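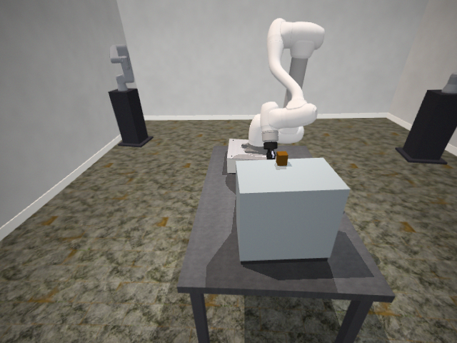
Simulated arm, gripper down by the cube. The cube is on the box, the box is on the table.

Thread: Are we getting a robot that does chores or not
Board: General Shop Talk > Automation

benchdog_ray
My brother-in-law forwarded me another article saying household robots are basically here. I set up the sim up top over a couple of evenings in April to see for myself. One arm, one cube, one big box for the cube to sit on. I have opinions now. Mostly I want to know whether anybody on this board has a machine doing a chore, in a house or a shop, that they didn't have to stand next to. Dishwashers don't count. I'm asking about something with a hand.

mopbucket
Why don't dishwashers count? A dishwasher is a robot that had the good sense to stay in one spot.

benchdog_ray
Because I load it. And unload it. The dishwasher does the part I never minded.

quillback
What's the success rate on the cube?

benchdog_ray
341 tries with the cube starting in different places. It picked it up and kept it 86 times. I know those are lousy numbers, I wrote the controller. It likes to come down a little behind the cube and close on nothing with total confidence.

quillback
So you wrote a bad controller and concluded robots can't do laundry. A cube sitting on a flat box was a solved problem when I was in school. Check your gripper offset before you write off the field.

benchdog_ray
I have checked the offset. I have checked the offset so many times that I'm on the far side of it now.

tin_snips
Shop guy here. We run two arms at Sterley, tending a pair of lathes. They load blanks and pull finished parts all night and they're great at it. Nobody stands there. So yes, with a hand, unattended, today.

What the article won't mention is the fixture. Every blank shows up in the same pocket of the same tray, same way up. A person fills that tray. If you're wondering what the person does after filling the tray, there are more trays.

gravelroad
That's my whole problem with these claims. "Automated" means they moved the chore six feet to the left.

tin_snips
Six feet to the left and onto day shift. I used to do that job at 3 a.m., so I'll take the six feet.

mopbucket
I own a Zevov. Don't laugh. It's the countertop one that was supposed to clear the table and stack plates. I paid 2,000 for it. It will clear a plate if the plate is the plate it knows. I own four of those plates. The rest of my plates are, as far as it's concerned, scenery.

gravelroad
How long does the one plate take?

mopbucket
You can put away everything else and sit down and watch it. My kid roots for it.

ohmwrecker
I'd defend ray's cube here. Everybody sneers at cube picking, but a kitchen is a lot of cube picking with worse cubes. Wet ones. Ones with handles, ones inside other ones. If you can't get a block off a box with nothing else near it, I don't see how you skip ahead to a sink full of forks.

quillback
People do skip ahead, that's my point. The newer stuff learns from lots of demonstrations and doesn't care that it never did cubes first. I've seen towels folded. Real towels, in a room with people in it.

gravelroad
You saw a video of towels folded.

quillback
I saw a video of towels folded, yes. Played at normal speed. It said so in the corner.

gravelroad
Well if it said so in the corner.

ohmwrecker
I was at an open house in Urquhart where they had one doing shirts and I stood there and watched it in person. It did okay! It did maybe four nice ones and then it picked up two at once and folded them together very neatly, and the guy running it said that was fine because they'd both been folded. I've thought about that a lot. I'd still put one in my house if it were cheap. Half of what comes out of my kids' dryer gets folded worse than that or not at all, so I'm not the hard-to-please customer here.

tin_snips
Double pick. We get those. We put a scale under the station and it rejects anything too heavy. Put a scale under the shirts.

mopbucket
I am not weighing my shirts.

tin_snips
Then you're not ready for automation.

benchdog_ray
Okay, update. quillback, you'll be pleased. The offset was fine but I was measuring the cube from its center in one place and from its top face in another. So the arm was right about a cube that was slightly somewhere else. Fixed. I ran 20 more and it got every one.

quillback
I am pleased.

benchdog_ray
Then I turned the cube a little so it wasn't square to the gripper and we're back to closing on nothing.

gravelroad
Ask it to take the trash out.

quillback
Rotate the wrist to match the cube. It's a couple of lines. You're going to get this working and then you'll have to take back the whole thread.

benchdog_ray
If it works I'll take back the part about cubes. The laundry part stands. There's no mug in there, no cat, the lighting never changes, and I still spent a week on it. I named the project folder Loser and I haven't decided which of us it refers to.

ohmwrecker
Put the mug in. I want to see what it does with a handle.

tin_snips
Put the mug in a tray.

mopbucket
Does anybody want to buy a Zevov? Comes with the four plates. Local pickup, it won't carry itself out.

gravelroad
Would trade a vacuum that's afraid of the hall rug.

mopbucket
Does it know any plates?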